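Notebook, pen cell, Baird bench
January, started 7:20 a.m., finished in bits through the afternoon

Picking up from the last entry, where I left off complaining about the returns bins. I take some of that back. The bins are still a mess, but the cell got through a mixed tray this morning with me standing well back and my coffee in my hand, and I was grinning like a kid. So this entry is going to be long and a bit out of order.

Background for anyone at Dunton who hasn't been over here. Returned school kits come in with the markers and pens all jumbled. Until last fall every one of them was sorted by hand at the long table: pick up, look, check the cap, put it in a row, next. It's slow on the wrists and dull on the head. Brakico sent us the cell as a trial, we run it on our own Stimisetti job files, and the deal is that the people who used to sort now decide what the arms get to touch and what they don't.

Count from the log since the trial began: 2385 pieces handled. I had to look at that number for a while. Some of those are the same marker picked up, dropped and picked up again (the log doesn't care), so don't go quoting it upstairs as pieces finished. Still! In the first week I would have been happy with a single clean row.

What changed this morning

Slowed the approach on both arms for the last bit before the grip. The old speed was fine on fat markers, but the thin pens would roll away at the first touch. With the slower approach they mostly stay put. It costs roughly 20 seconds on a full tray and I don't think anyone will miss them.

Moved the handover point to the middle of the table. Before, the right arm was doing nearly all the placing and the left arm was more or less waiting its turn. Now the left one picks and turns a piece, and the right one takes it and lays it down. It looks a little fussy and I love watching it. Two of the afternoon crew came over to watch too and stayed until the tray was done.

Left the short pieces out of the job file. They were eating the retries. A short piece gives the fingers very little to hold and the arm keeps trying at it in the same hopeless way. Anything short gets skipped and left on the table, and a person takes it at the end. That was a suggestion from the hand-sort table, by the way, and it was better than the thing I had been planning, which involved new fingertips and a lot of my evenings.

What it's like for the people here

Writing this down while it's fresh, partly for the Dunton folks, who asked what the job looks like now.

The sorting table used to take 5 people on a heavy day. Now it's 4, and the extra pair of hands has gone to kit repair, where we have been behind for as long as I've worked here. That was agreed before the cell was switched on and it has held. I know there was worry about it. I was worried too, and I'm the one who wanted the thing!

The work itself has shifted more than I guessed it would. There's less picking and a lot more looking. Somebody sets out the tray, somebody checks the rows when they're laid, and in between there's judgment stuff: is that cap on tight, is this one worth keeping, does this color belong with that set. People who had been doing it for years turned out to have a whole set of rules in their heads that had never been written down. We've been putting them in the Stimisetti file one at a time as plain notes, with the shift that gave us the rule next to it. I think that might be the best thing to come out of the trial so far, even if Brakico took the arms back tomorrow (please don't).

Sore wrists: I asked around, only informally. The answer was mostly "better, but now my neck." That's fair. Checking rows means leaning in at the side of the enclosure and looking down. The stool from the Baird office is too low for it. I've put in for a taller one, and I want to try tilting the check tray toward the person. If you're reading this and you have a spare drafting stool, I'll come and get it.

Also, the noise. The arms are quiet, so people can talk across the table again. On the old setup we had the little feeder rattling along all day and everyone wore ear protection. The radio is back on. There are arguments about the radio.

Things that still bug me

Cable slack on both arms. The purple ones are long enough to reach everything, and then some, and the loop by the wrist is bigger than I'd like. Nothing has snagged while I've been on. I'd still rather dress them properly before we add more reach to the job. Put a clip on order.

Soft cloth for wiping down keeps getting left inside the enclosure. Needs a hook on the outside. Ten-minute job, so of course it has been on the list for weeks.

White barrels on a pale tabletop. The vision does well enough with anything that has a strong cap color, then gets shy about the pale ones. I tried a darker mat last week and it helped with the pens, but it made the gripper fingers harder to pick out, so I took it up again. Open to ideas. One came in from the late shift: start with the colored caps, clear those off, and let it take its time on what's left. Trying that next.

Handoff notes need a home. At the moment they're on the whiteboard, in this notebook and on a sticky note on the door, all slightly different. The late shift shouldn't have to guess which one I meant. I'll move everything to the front page of the job file and wipe the board.

Stop button: everyone on both shifts has now pressed it for real at least once as practice, me included. Keep doing that with anyone new before they set a tray. It takes no time at all and you can see people's shoulders come down afterward. They get that it's theirs to stop.

Plan for the rest of the week

Run mixed trays in the morning and pens only after lunch. Keep the rows by hand-check until the late shift is happy with them. Write up the handover change for Dunton with the settings in it. After that I want to try having the arms pass a marker across in both directions, so that whichever side has more room does the laying down. 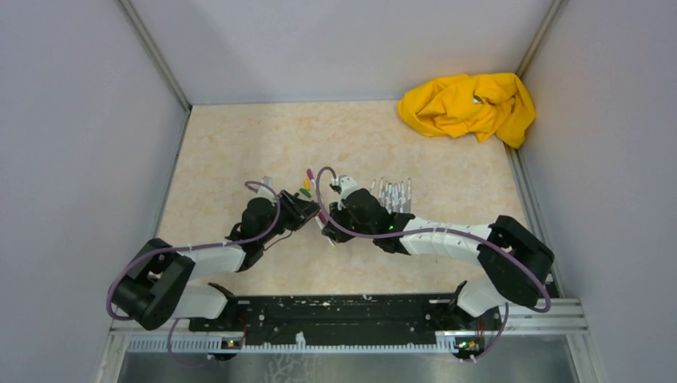 If the both-ways pass works, the tray layout can be the late shift's to choose, and they already have a sketch of it taped inside the cupboard door. I'll copy it in here tomorrow.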